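27 Jun 2023

**Lunari Puts Its Squeegee Where Its Mouth Is With a Countertop Care Guide for Renters**

*Free 400-page-free booklet promises fewer products, less wiping and no lifestyle advice*

PRORBERG — Lunari, the household goods company that has been selling people things to clean their kitchens with for longer than it cares to admit, today released a free guide that advises them to buy less of it.

The Plain Counter Guide runs to 16 pages, is written for people who rent, and deals with one subject: keeping a dark countertop from looking like the window of a bus. It can be downloaded from the Lunari website or picked up in print at any Fillunier hardware store while the first run of 3,750 copies lasts.

The company began work on the guide in April, after going through a year of letters to its customer desk. Of the 714 it received about kitchens, 304 concerned streaks on dark counters. Most of the rest concerned the price of sponges, and Lunari is looking into that at its own pace.

"Dark counters were sold to a generation of renters as the kind that don't show dirt," the company said in a statement. "They show dirt, water, flour, fingerprints and the outline of every mug you have ever owned. We have made good money from this and felt it was time to say something useful."

The advice is short. Wipe with a damp cloth and a drop of dish soap. Wipe again with plain water. Pull the water off toward the sink with a small squeegee, overlapping each pass a little, and dry the last strip by hand. The guide puts the whole job at four minutes, or six if there is a toaster to move and something living under it.

Readers who want more will find chapters on hard water, turmeric, candle wax and the sealed joint behind the faucet, which gets two full pages and a tone of some bitterness. There is also a checklist for moving out, with space for the landlord's signature and a larger space for the landlord's objections.

The guide was tested in a row of rental apartments on Baumgart Street, where tenants agreed to give up all their usual sprays for a month. Several reported cleaner counters. One reported having found a second drawer. All were allowed to keep the squeegees.

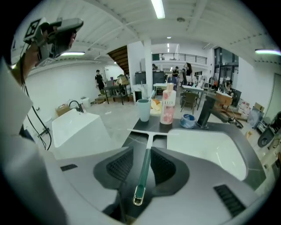 *A squeegee with a green handle and white rubber blade on a dark gray countertop.*

Lunari makes no claim that its own squeegee is better than anyone else's. The guide tells readers to look for a soft, straight blade without nicks, and to hang the tool up by its handle instead of leaving it face down in the sink, where it will take on the shape of a fork. A worn blade leaves thin lines of water behind it and should be replaced. Lunari would be happy to help with that.

Fillunier stores will hold short counter-care demonstrations throughout the summer. Admission is free, seating is limited to whatever patio furniture is on sale, and questions about sponge prices will be answered in writing.

A second booklet, on shower doors, is planned. The company has received a great many letters about shower doors.

**About Lunari**

Lunari makes brushes, cloths, squeegees and buckets for the home from its workshop and offices in Prorberg. It has won no awards for design, though one of its buckets was once shortlisted.

**Press contact**

Lunari Press Desk, Prorberg. Print copies of The Plain Counter Guide are available to reporters on request, one per newsroom. Sample squeegees must be asked for separately.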